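What Happens to the Cords in Your Drawer?
Final report, Materials and Waste class
Naveed Memon, with Waqas Bajwa and Rukhsana Naqvi
19/09/2026

So my group picked old power cords, and yes, everybody laughed when we said it out loud. But I had a whole shoebox of them at home and couldn't tell you what half of them went to, and I figured I wasn't the only one.

Our question was pretty simple. When people in Ashby stop using a device, what do they do with the cord? We left a short survey at the library and handed it out in two apartment buildings, and we got 341 forms back (way more than I expected!). Waqas typed in every single one, so he gets a big thank you.

The most common answer by far was "keep it just in case." 119 people ticked that one. Trash came second, and taking it to a drop-off came a pretty sad third. A lot of people wrote little notes in the margin too, like "didn't know you could" or "my husband won't let me." We didn't have a box for husbands, so those went under Other.
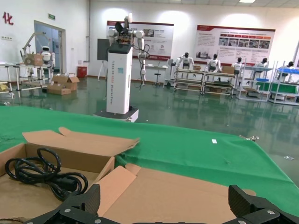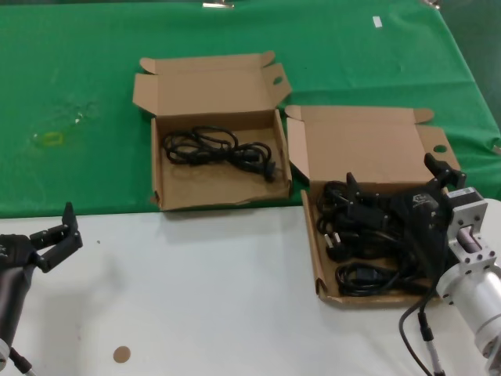
A coiled black power cord in an open cardboard box.

Reading time: 2 min

The second part was the interviews. We talked to 11 people for ten minutes or so each, mostly neighbors and a couple of my aunt's friends. Asif Siddiqui runs a repair counter on Hastano Street and he was easily the best one. He told us people bring in a dead laptop and it's the cord that's bad, and they've already shopped for a new laptop! He keeps used cords sorted by plug shape and sells them cheap.

What's in a cord anyway? Mostly copper wire with plastic around it. The copper is the part a recycler wants, and the plastic is the annoying part – it has to be stripped or shredded off first. I wanted to visit a plant and see that done, but the closest one that takes school groups is in Drotberg and they were booked until November. We used reading from class instead, so that section is thinner than I'd like.

Things I'd change: our survey never asked how old people were, and Rukhsana pointed that out after we'd already printed it. Also "just in case" is too vague. Some people meant a spare for something they still own and some meant a phone from years ago, and we lumped them together.

Mr. Niazi asked us to end with one thing we did ourselves. I went through my shoebox, matched up what I could, and took seven cords to Asif's counter. He kept four.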